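Search this site Search

Build the boring part by hand

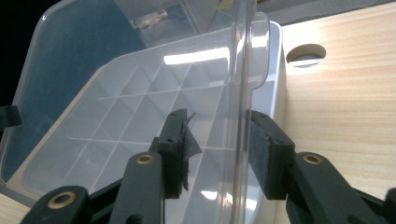

Gripper pads on either side of the clear plastic lid, Wostton workshop.

I think people who build robots at home automate too early. The Gronel kit we use in Wostton came with 2 motors, and I left them in the box until February. A hand-held gripper shows you where the pads are wrong. A clear lid with a thick, curved edge is a fair test – more useful to me than a foam cube.

Foam wears out and strips tear. Changing a pad costs me some 3 minutes, and I would rather do it before there is any code to blame. Motors can wait.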